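Robot Cell Technician (Tabletop Manipulation)
Traltia, Timcombe site
Full time, on site, day shift

Traltia is hiring a technician to set up, maintain and repair one robot cell at its Timcombe site. The cell is known internally as Cha. It consists of a single arm, a perforated metal worktable, a controller cabinet and a vision computer. It runs pick-and-place trials on small plastic parts. The position reports to Sekar Harahap, cell operations lead.

The technician owns the cell. Work on software and trial design is handled by a separate group under Yuxi Qiu.

Duties

Power up and home the arm at the start of each shift and record joint offsets in the cell log.
Verify the camera calibration against the table marker. Repeat the full calibration if the error exceeds 2 mm.
Inspect the gripper, its cable and its mounting screws. Replace worn fingers and re-enter the tool offset.
Fasten work boards to the table and check that they sit flat.
Lay out parts according to the trial sheet and reset them between runs.
Print replacement parts when edges wear or a surface no longer grips.
Test the emergency stops and the guard switches every Wednesday before the first run.
Diagnose faults down to the level of a connector, fuse, sensor or brake. Faults inside the controller go to the supplier.
Keep spares stocked and labeled.

Planned service takes place in November, when the cell is down for 14 days. During this period the technician regreases the joints, replaces the cable bundle and repeats the acceptance test with Otakar Ševčík.

Requirements

At least 3 years of hands-on work with industrial or laboratory robots, or a completed apprenticeship in mechatronics plus relevant practice.
Able to read electrical schematics and use a multimeter safely.
Experience teaching points and frames from a pendant.
Working knowledge of lockout procedures.
Basic command line skills. The Flurex logging tool is used on the cell; training is given.
Able to lift table panels with a second person and to work standing for much of the shift.

Useful but not required: 3D printing, camera calibration, simple Python scripts.

Conditions

The probation period is 90 days. Travel to other sites is not part of the job. Safety shoes and tools are supplied. On-call duty is shared with Bayu Ismail and paid separately.

Selection

Applicants who pass the first review are invited to a practical session at the cell. The session has a setup part and a fault-finding part. Setup covers homing, calibration check and part layout. In the second part, the applicant receives a fault report and traces the cause using the schematics and the log.
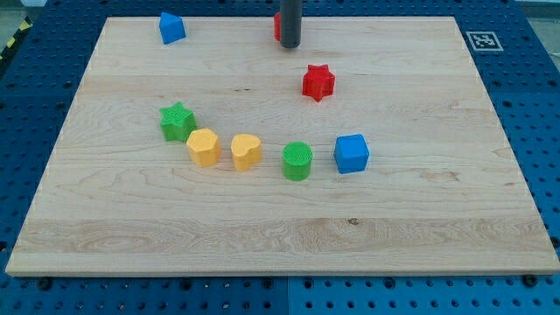 Does the technician need to write robot programs?

Only short ones. The trial programs come from the software group, and the technician writes test moves for checking the arm after a repair.

How to apply

Send a resume and a one-page account of a repair you carried out on a robot or similar machine. State the symptom, the measurements taken, the cause and the fix. Leave out customer names. Address applications to Wálter Mosquera, Technical Recruitment, Traltia, Timcombe. Applications are reviewed in the order received, and the posting stays open until the position is filled.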